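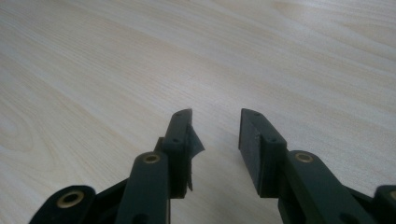
Hakum Forums > Phones > Upcoming devices

Brolik teased the Lolness 2 again. Anyone still excited?

poojary_fan_128
Posted 09/01/2021

So Brolik put up another teaser last night and it's just the corner of the phone with the lights off. Again! I've been following this thing since early August and all we know for sure is that there's a Lolness 2, it comes in green, and the base model gets 128 GB. I'm still probably buying one (my old Lolness has a battery that quits by lunchtime) but man, just show us the phone already.

ketchupdrawer
I kind of like the teasers. It's a phone, it's supposed to be fun. My brother and I text each other dumb guesses every time a new one drops. I'm going with a headphone jack this time. Let me dream.

slowcharge
No jack. They said so in the newsletter two weeks ago, it was way down in the small print under the case colors.

ketchupdrawer
Well, there goes my evening

mothballs77
Am I the only one who cares about the charging? The teaser said "up to 40 watts" and that "up to" is doing a lot of work. My Poojary says something like that on the box too and I've only seen it charge that fast when it's nearly dead and the screen is off. After the halfway mark it crawls.

slowcharge
Every phone slows down as it fills up, that's to protect the battery. I wouldn't hold it against Brolik.

mothballs77
I know why they do it, I just want them to print the real number. Tell me how long it takes from empty to full and I'll be happy. Watts mean nothing to my mom, and she's the one I'm buying it for.

slowcharge
OK, fair point on that one.

poojary_fan_128
Does anybody know if the old cases fit? I have a really nice leather one and I'd hate to toss it.

gr8_lakes_guy
Doubt it. The camera bump moved in the leaked drawings, if you believe those. I don't, much. Last year's leaks had the buttons on the wrong side and people here argued over it for a month.

ketchupdrawer
I was one of those people and I stand by everything I said

gr8_lakes_guy
My bigger worry is updates. The first Lolness got its big update so late that I'd already switched. If Brolik doesn't promise a schedule at launch I'm going Poojary, even with the ugly icons.

poojary_fan_128
The icons are NOT ugly!! But yeah, updates are better over there. I had one before the Lolness and it got patches all the time. Camera was bad in the dark though, all my birthday pictures came out like soup.

mothballs77
Has anyone seen a price yet? I'd go a little over the old one but not by much.

slowcharge
Nothing official. I'll post in here if the newsletter says anything.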